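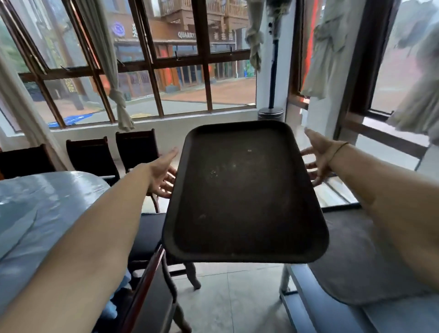
2023-10-06

Friday, finally! I've got my feet up and a mug of tea going and I refuse to move until this is written down, or I'll forget half of it like I did with the May trip.

So the sourdough. I fed the starter before work and it was sulking again, flat as a puddle, and Minttu says it's the flour. She swears by rye from the little mill out past Stisley and says I should quit buying the big sacks. She's probably right (she usually is, it's annoying) but I've still got most of a bag to get through and I'm not throwing it out. I gave it a spoonful of honey and moved it on top of the fridge. By the time I got home it had bubbles! Small ones, but I'll take them.

Choir was a mess last night. We're doing the Murakami piece for the winter concert and the altos come in on this horrible off-beat in the second section, and every single time we come in early, all of us, together, very confidently. Jeptoo stopped playing and just put her head down on the piano. Then she made us clap it, over and over, until my palms were sore. I think I've got it now -- I was clapping it at the bus stop this morning and a man moved away from me.

What else. The boiler guy can't come till next week. I paid the 300 for the car, which hurts, but the rattle's gone and I can hear the radio again. Mom called and we talked for 40 minutes, mostly about her neighbor's fence. She wants me to come up for the long weekend and bring the green casserole dish back, the one I've had for two years. I said yes to both.

I'm on the last chapters of the lighthouse book and I'm dragging them out on purpose. I know the brother did it. If the brother didn't do it I'm going to be furious.

Tomorrow: laundry, library, call the dentist if they're even open on a Saturday, and one loaf if those bubbles hold up. Minttu's coming over for soup at six and she's bringing a jar of that rye.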